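Sullmont Film Archive Members' Forum
Board: Restoration and Access
Thread: Subtitle policy for the Pešek retrospective

Posted by: reading_room_desk
Status: Moderator

Members will be aware that the Archive intends to present the Pešek films in April, beginning with the two early features that were withdrawn before release. The programme office has asked that views on the subtitles be gathered on this board before the text is locked. Comments will be forwarded in full.

The position at present is as follows. The first feature survives with English subtitles prepared for a festival print in the 1970s. These run to 357 titles and leave a good deal of the dialogue untranslated, in particular the canteen sequence and the whole of the radio broadcast heard through the wall. A new translation has been commissioned, which runs considerably longer. The programme office proposes to show the new text at all public screenings and to keep the older one for study purposes only.

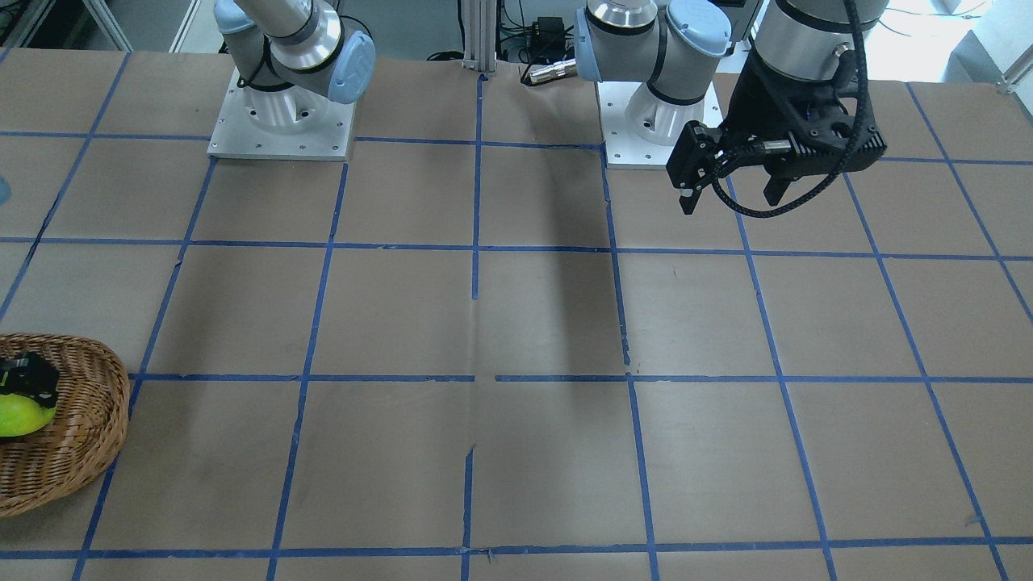 The second feature presents fewer difficulties. No earlier English text has been found, and the new translation will be used without alteration. Members are therefore asked to confine their remarks to the first film, and to read the notice on the Archive's noticeboard page before replying.

Posted by: nitrate_and_tea
Status: Member

I wish to record my support for the proposal. The older titles were made in haste, and the person who wrote them plainly did not have a dialogue list. The exchange between the sisters on the tram is given as a single line, although both women speak for most of a minute. An audience relying on that text cannot follow why the younger sister leaves the flat in the next reel.

I would add that the radio broadcast is the part of the film to which the censors are said to have objected most strongly. To show the film without translating it is to continue the cut by other means.

Posted by: vatgate_projection
Status: Member

I must disagree with the previous member, with respect. The festival print is the form in which the film was known outside its own country for more than forty years. Every English review was written by somebody reading those 357 titles. If the Archive sets them aside, it will be showing a film that none of those writers saw, and the programme notes will quote them regardless.

There is a further point concerning the radio. In the Czech track it is kept very low, and a native listener catches perhaps half of it. Translating it in full gives it a weight that the sound mix does not. At Vatgate we ran a comparable film two seasons ago with every background voice titled, and several patrons wrote to say they had spent the evening reading.

Posted by: nitrate_and_tea
Status: Member

The low level of the radio on the festival print is a fault of that print. The optical track was copied at least twice. I understand the new scan was made from the original sound negative, and I should be surprised if the broadcast were still so faint.

Posted by: vatgate_projection
Status: Member

I have heard the new track. It is clearer, and it is still low. I believe that was the intention.

Posted by: prullen_cine_society
Status: Affiliated society

The Prullen Film Society wishes to submit the following on behalf of its members, who discussed the matter at their last meeting.

First, the society favours the new translation for general screenings. Secondly, it asks that one screening be given with the older titles, properly announced as such, so that those with an interest in the film's reception may attend. Thirdly, it asks that the translator be credited on screen and in the brochure. The festival titles carry no credit of any kind, and it would be regrettable to repeat the omission.

The society also draws attention to the songs. In the new text the wedding song has been put into rhyme. Our members were divided on this. A plain rendering in italics would be more usual, and the rhymed version alters the sense of the second verse, in which the bride's father is owed money – the rhyme has him owing it.

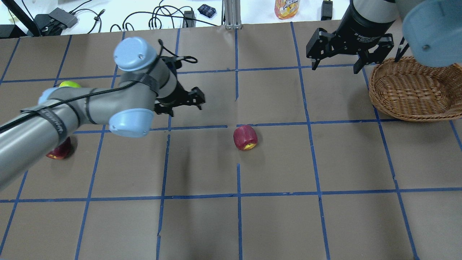

On the matter of the songs, old_balcony wished it noted that the father does owe the money, at least in the published screenplay, and that the line was changed on set or at the dubbing stage. The film itself says he is owed it, so the translator may have worked from the wrong document. The same member asked whether the new text had been checked against the soundtrack at all, or only against the page.

Posted by: reading_room_desk
Status: Moderator

The above was received by letter and has been entered here at the member's request.

In reply: the translation was made from the screenplay and afterwards checked against the sound by a second reader. The second verse will be looked at again. The Prullen society's request for a screening with the older titles has been passed to the programme office, who have indicated that the small auditorium may be free on the closing afternoon. The translator will be credited.

With regard to the radio broadcast, the office has asked whether members would accept a partial text, in which only the passages audible in the auditorium are given.

Posted by: vatgate_projection
Status: Member

That would be acceptable to me, provided that the decision as to what is audible is made in the auditorium and not on headphones.

Posted by: nitrate_and_tea
Status: Member

It would not be acceptable to me. A partial text will be taken for the whole by anyone who has no Czech. If the broadcast is to be shortened, the brochure should say so, and the full wording should be printed in it.

Posted by: old_balcony
Status: Member

I now have access to this board. I second the request for the full wording in the brochure. I should also be grateful to know which edition of the screenplay was used, as the paperback omits two scenes and transposes a third.

Posted by: reading_room_desk
Status: Moderator

The question of the edition has been referred to the translator. The thread will remain open until noon on the day the brochure goes to the printer.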